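4 min read

Home Kitchen Laundry Workshop Search

Getting the Smell Out of Towels

A towel that smells fine dry and like a pond when damp has old detergent in it. My neighbor Percy Quintero blamed his dog for most of August. The dog has received an apology.

Start by using less soap. The cap on the bottle was designed by people who sell soap. Two tablespoons will do a normal load, and if your water is soft you can go lower.

Skip the fabric softener on towels altogether. It coats the loops, and then you own a very soft thing that pushes water around your back.

For towels already past saving, wash them hot with a cup of white vinegar and no detergent, then again with half a cup of baking soda. Don't put both in at once - you'll get a nice fizz and salty water.

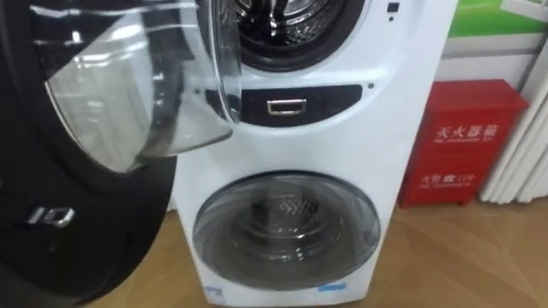
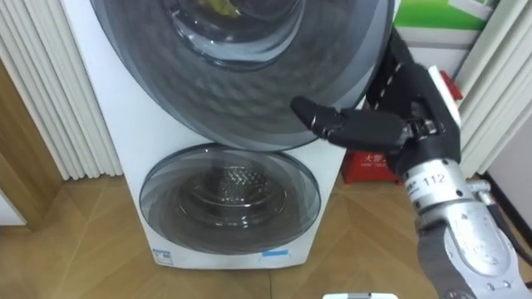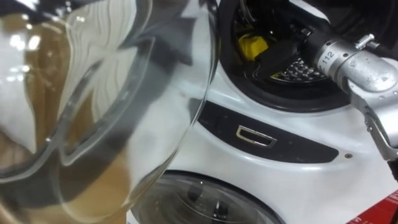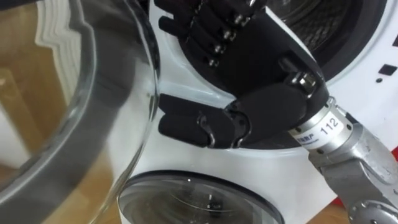 White laundry machines, upper and lower doors in the first two.

Wipe the rubber gasket once a week with an old sock. Pull back the fold and look in there. You'll find hair, a coin, and something you'd prefer not to identify.

Leave the door open between loads, unless you have a cat or a toddler.

Wash four bath towels at a time, six if they're the thin kind from the gym. Shake each one hard before it goes on the line or in the dryer. Fold them when they're fully dry, and that includes the hem.

Contact | © Emstead Home Notes | Back to top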